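Section 4 of the Clavach office server guide covers adding memory to a tower workstation. Read all the steps before opening the case. Last checked by Hilde Van Leeuwen, 5 Apr 2019.
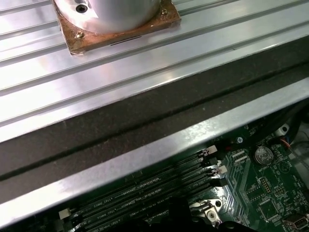
**BEFORE YOU START**

1. Save open work and shut down from the Start menu. Sleep mode is not enough.
2. Switch off the power supply at the back and unplug the power cord.
3. Press the front power button for a few seconds to drain any charge left in the board.
4. Unplug the network and monitor cables, then lay the tower on its side.
5. Remove the side panel and put the screws in a cup.

> **Caution:** Touch bare metal on the chassis before you handle a module, and again each time you come back to the bench.

### 4.2 Choosing slots

Slot names are printed on the board next to the slots. Names ending in CPU1 belong to the first processor. If only one processor is fitted, use only its slots – memory in the other bank will not be detected.

Modules are added in pairs. Both must be the same size and speed. Our stock is 16 GB modules from Donetti, kept in the drawer marked 3310.
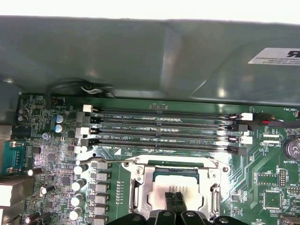 Check the slot order in the board manual before fitting a single pair, as the order differs between models. If you can't find the manual, ask Shinji Tanabe for the PDF.

### 4.3 Fitting the modules

1. Open the latches at both ends of the slot.
2. Hold the module by its edges and line up the notch with the key in the slot.
3. Press down evenly on both ends until the latches close.
4. Repeat for the second module.

**Note:** If a module won't go in, take it out and check the notch. Do not force it.
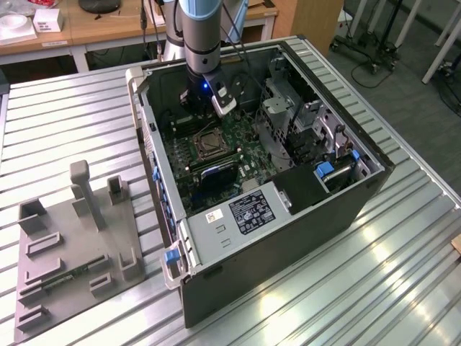

*Open tower on its side, memory slots near the top of the board*

### 4.4 First start

Refit the panel, stand the tower up and reconnect the cables. The first start can take about 2 minutes with a blank screen. Open the BIOS setup page and compare the memory total with what you fitted. If it is short, power off, unplug and reseat both modules.

Write the new total on the asset sheet and send a copy to Eero Aaltonen.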